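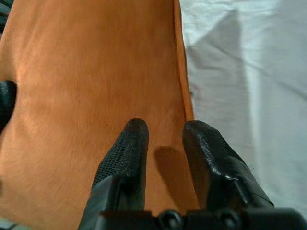
A two-fingered gripper at the orange cover during bed-making work at Surkeck's Pravthorpe test rooms.

Surkeck publishes first results from household chores trial

PRAVTHORPE, October 30, 2018 - Robots can do parts of some household jobs today, but none of the machines tested by Surkeck is ready to be left alone with a bedroom. That is the main finding of a trial the company ran through September in its test rooms at Pravthorpe.

The trial looked at four kinds of work: making a bed, clearing a table, folding towels and putting stock on a shelf. The first three were chosen with homes and small hotels in mind. The fourth was added at the request of Sheehan, the shop-fitting firm, which paid for part of the work.

Each job was tried 50 times. An attempt was counted as complete only if the job was finished with no person stepping in, and attempts that ran out of time were counted as failures. There was no partial credit.

Shelf stocking gave the best results, mainly with boxed goods of one size. Bags and pouches were much harder. Clearing a table came second. Bed-making came last, and the team had expected it to.

"A box has the same shape every time you go to pick it up," said Tsegereda Negussie, head of trials at Surkeck. "A pillow doesn't. You press it in one place and it comes up in another. We spent more hours on pillows than on anything else in the programme."

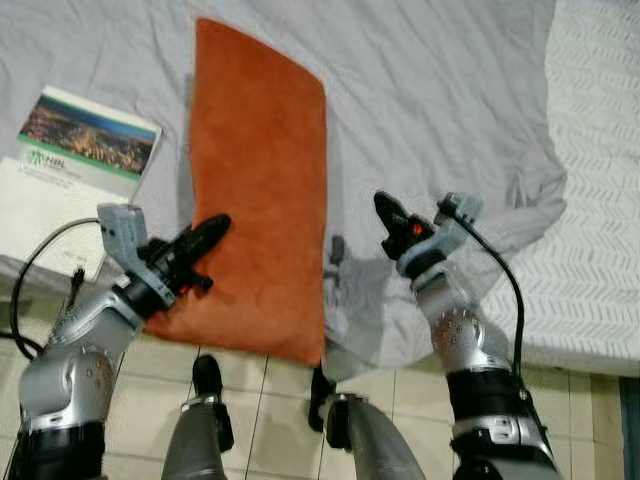 The bed-making job is split into stages: lifting the pillow, straightening the sheet, and putting the pillow back at the head of the bed. Lifting is now fairly dependable when the pillow lies flat and clear of other things. Straightening the sheet is not. The arms tend to take hold of too much cloth or too little, and a crease pulled out on one side often comes back on the other.

Small items left on a bed cause trouble as well. The system has to decide whether a book or a leaflet should be moved, worked around or left where it is, and it is slow to do so.

Nahom Hailu, who leads the software side, said the gap between a person and a machine was still wide. "Someone who cleans rooms for a living makes a bed in 4 minutes and checks the rest of the room while doing it. Our best complete run took far longer than that, and one of us was standing by the stop button."

Surkeck does not plan to sell a bed-making machine. The company says its first product is likely to be a shelf-stocking unit for small shops - boxed goods only - and that no price or launch date has been set.

A second round of tests will begin next year under the name Stinemance. It will cover over 1,000 attempts and add loading a washing machine to the list. Meron Gidey, who will run it, said the bedroom work would carry on with different covers and fillings, including smooth cotton, which the grippers have so far found harder to hold than rougher cloth.

The full results, including the failed attempts, can be had free of charge by writing to the press office.

About Surkeck
Surkeck develops and tests robot arms for light work in homes and shops. It employs 100 people and is based in Pravthorpe.

Press contact
Abrehet Zeleke, Press Office, Surkeck, Pravthorpe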